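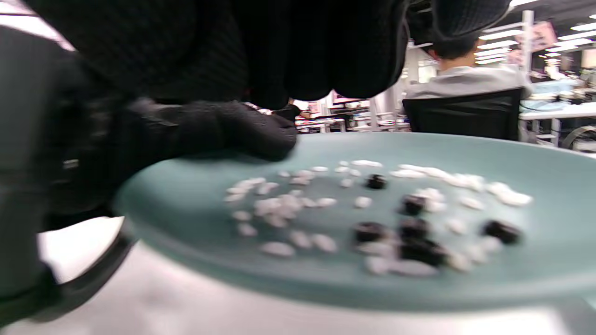 Gloved hand at a pale green plate on a white tabletop.

Community Radio Support, Orholm and Dinusholm: progress report to the funder, April

1. Broadcasting
Orholm transmitted for 164 hours in the period. Dinusholm lost 18 hours to mains failure, all on the evening schedule. The backup batteries carried the studio but not the transmitter. The morning bulletin in both towns now goes out at 6.30.

2. Local news output
The land boundary series ran to three programmes. Both district offices were invited to reply on air; Orholm accepted, Dinusholm sent a written statement, read in full. One complaint was received over a mistranslated place name. A correction was broadcast the following Friday.

3. Equipment
The Nautiyal mixing desk is installed at Orholm. Two field recorders remain at the Prunville depot pending import papers. Reporters are using telephones meanwhile, with poorer sound.

4. Spending
Fuel is over budget. Training is under, the second course having moved to next quarter. We request approval to transfer the training balance to fuel.

5. Next period
Separate supply for the Dinusholm transmitter. Collection of the recorders. Listener survey in both towns.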